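Clarnholm Residents Board > General Chat > Should you need a licence to have kids? (and other things my brother-in-law says)

hetden_lass
Had the in-laws over and the brother-in-law came out with it again: there should be a test before people can have children. He's got a daughter who once put a fish finger in the DVD player, so I don't know who he thinks is passing. What gets me is how many round the table nodded. When did this become a normal thing to say over pudding?

Griria56
It's always been normal, people just used to say it quieter. My nan said it about the whole of Hetden estate and she had 8 of us in and out of a two-bed. I don't agree with a test, but I do think free parenting classes ought to be pushed harder. I went in February and learned loads. Typed this up at my desk while the kettle's on, so excuse spelling.

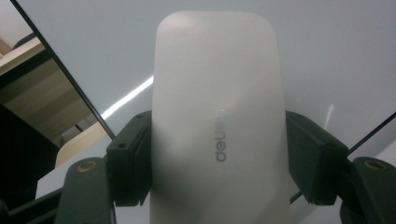
the little white deli thing

mossop
Classes yes, test no. Who writes the test? Who marks it? I failed my driving theory twice and I'm a perfectly good dad.

J_Koubek
I'll be the unpopular one then. You need checks to adopt, you need checks to foster, you even need a form to rehome a greyhound. Why is it mad to ask the same of everyone else? I'm not saying take babies away, I'm saying a bit of thought beforehand.

hetden_lass
Janka, with adoption the child already exists and somebody has to choose a home for it! Nobody's choosing in the other case. And what happens to the couple who fail and have one anyway? Do you fine the baby?

J_Koubek
Fair, I hadn't got as far as the baby.

Sibel Karakaya
My mum had me at 17 and would have failed any test going. She also read to me every single night and worked till her hands cracked. We do a talk evening at the library on this sort of thing, and when we put the licence idea to people, the ones in favour all seemed sure they'd pass (funny that). Next one starts at 7, come and argue in person. 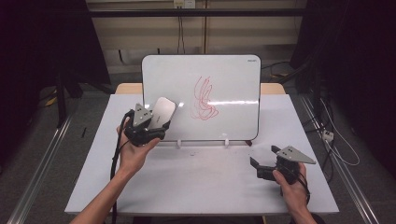
Whiteboard, red pen

mossop
Sibel, is that the one Hsiao used to run? I went once and got shouted at over nursery fees. Loved it.

Sibel Karakaya
Same one! Less shouting now, more biscuits.

Griria56
Going back to money, since it's money really, isn't it. Our nursery wants 1,171 a month and I earn a bit over that. People who moan that "the wrong sort" are having kids never moan about the bill that stops everyone else having them.
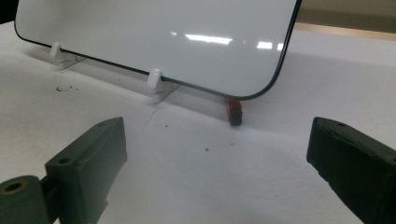

mossop
The bill is half of it, but I do think the snobbery is its own thing and would still be there if nursery was free. People decide who's clever by accent and postcode and then they panic about the birth rate. Give me a nice shiny whiteboard on its two little clip stands and I'd draw you the whole sorry circle. My grandad left school at 13 and fixed radios till he was 75.

J_Koubek
Still think a greyhound shouldn't have more rights than a toddler. But I'll come to the library.

hetden_lass
Can I bring the brother-in-law?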